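Washing Dishes by Hand During a Water Conservation Notice

Clanden Water Services issues a conservation notice when the level at the Grindley reservoir falls below its seasonal threshold, most often in September. Residents without a dishwasher are asked to follow the steps below while a notice is in effect.

Before You Begin
Scrape all plates and pans into the food waste bin. Do not rinse them under a running tap. Soak pans with baked-on food in a small amount of used wash water for as long as needed.

Washing
1. Place 2 gallons of warm water in the sink or in a wash basin. Add dish soap after the basin is filled.
2. Wash glasses first, then flatware, plates and bowls. Leave greasy pans for last.
3. Fill a second basin with clean, cool water and dip each item to remove the soap. Change this water when it becomes cloudy.

Draining
Air drying is recommended, as it avoids the extra laundering of dish towels. Set bowls and cups upside down and leave space between them.

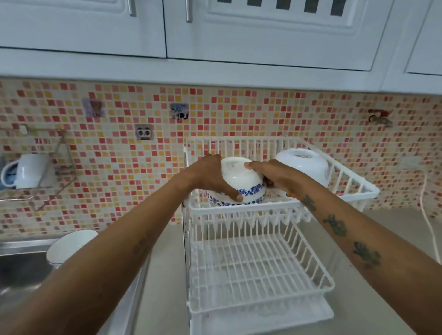

Bowls should be placed in the rack with the base facing up.

Reusing the Water
Rinse water may be poured on ornamental plants. Wash water containing grease or bleach must go down the drain. Do not use either on vegetables or herbs.

Households on the Coste line, which serves 567 addresses, may experience lower pressure before 8 a.m. and should fill their basins later in the morning.

Questions about this guidance may be directed to Apolline Courtois, Residential Programs, extension 1616. Printed copies are available at the Flelska Street office.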